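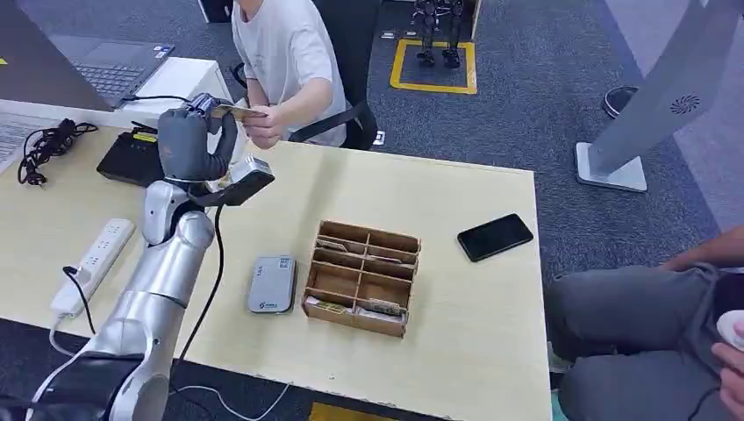
Honel troca reservas por cartão em mão nas secretárias partilhadas

A Honel vai alargar em outubro aos seus três edifícios o sistema de cartões para secretárias partilhadas, depois de um período de ensaio cujos resultados a empresa resume numa página e meia. Quem chega de manhã recebe um cartão, fica com a secretária correspondente e devolve-o quando sai. A reserva por aplicação, que vigorava até agora, deixa de existir.

A mudança abrange 2419 postos de trabalho. Foram emitidos 2587 cartões, diferença que a empresa explica com a necessidade de ter sobresselentes, e o contrato com o fornecedor, a Dreselum, prevê que se chegue aos 3000. O valor do contrato não foi divulgado. Também não se sabe quanto custa substituir um cartão perdido, nem quem o paga.

Segundo a nota interna a que tivemos acesso, a entrega em mão «devolve proximidade ao início do dia» e «promove uma cultura de secretária limpa». A primeira afirmação é difícil de medir e a nota não tenta. A segunda merecia mais cuidado. Um cartão diz quem se senta numa mesa e pouco adianta sobre o que fica em cima dela: portáteis abertos, caixas encostadas ao fundo, folhas, cabos enrolados que já ninguém sabe a que aparelho pertencem. Qualquer pessoa que trabalhe num escritório conhece o monte de fios pretos e sabe que ele sobrevive a todas as mudanças de regulamento.

A Honel já tentou resolver o problema duas vezes. A primeira foi com calhas por baixo dos tampos, que continuam lá, em boa parte vazias. A segunda foi com um dia mensal de arrumação, abandonado ao fim de um inverno. Nenhuma destas tentativas aparece mencionada na nota, que apresenta o cartão como «o primeiro passo» de um plano de organização do espaço.

Folasade Etim, responsável pelos espaços de trabalho da empresa, defende o sistema. «As pessoas reservavam a semana inteira e apareciam dois dias. Com o cartão, ou estão cá ou não estão», afirmou. Quanto à arrumação, reconhece que a ligação é indireta: «Quem tem de devolver alguma coisa ao sair olha para a mesa antes de se levantar. É essa a nossa expectativa.»

Expectativa é a palavra certa. O ensaio decorreu num único piso do edifício Skodell e terminou com um inquérito de satisfação em que se perguntava se o processo de entrega era «simples» ou «muito simples». Não havia outras opções, confirmou a empresa, que atribui a falha a um erro no formulário. O inquérito não foi repetido. Ficou igualmente por fazer uma comparação das mesas antes e depois, o que teria sido fácil e bastante barato.

Há ainda a questão das filas. A entrada dos trabalhadores concentra-se entre as 8h45 e as 9h15, e a nota prevê um só ponto de entrega por piso. Durante o ensaio, com menos gente, a espera foi considerada «aceitável», sem indicação de minutos. Etim garante que haverá reforço nas primeiras semanas e que os horários de chegada acabarão por se distribuir. Não explicou o que os levaria a distribuir-se, numa casa onde as reuniões continuam a começar às 9h30.

Entre os trabalhadores com quem falámos, as opiniões dividem-se, embora o entusiasmo seja pouco. Uma técnica de contabilidade prefere o cartão à aplicação, que lhe atribuía sempre a mesma mesa junto à impressora. Um colega do mesmo piso pergunta o que acontece quando alguém leva o cartão para casa no bolso do casaco. De acordo com o regulamento, a secretária fica ocupada até à devolução, mesmo sem ninguém sentado. Era exatamente essa a queixa contra o sistema antigo.

A Dreselum, que desenhou os cartões e faz a manutenção do registo, remeteu as perguntas para o cliente. No material promocional, a empresa promete «secretárias sempre prontas» e cita como referência uma instalação anterior na Mihăilă. Pedimos dados sobre essa instalação e recebemos um folheto igual ao primeiro, com outra capa.

O alargamento começa no Skodell e segue para os restantes edifícios ao longo do mês. A Honel diz que fará um balanço no final do primeiro trimestre de funcionamento, mas não adiantou os critérios que vai usar nem se o resultado será conhecido fora da direção.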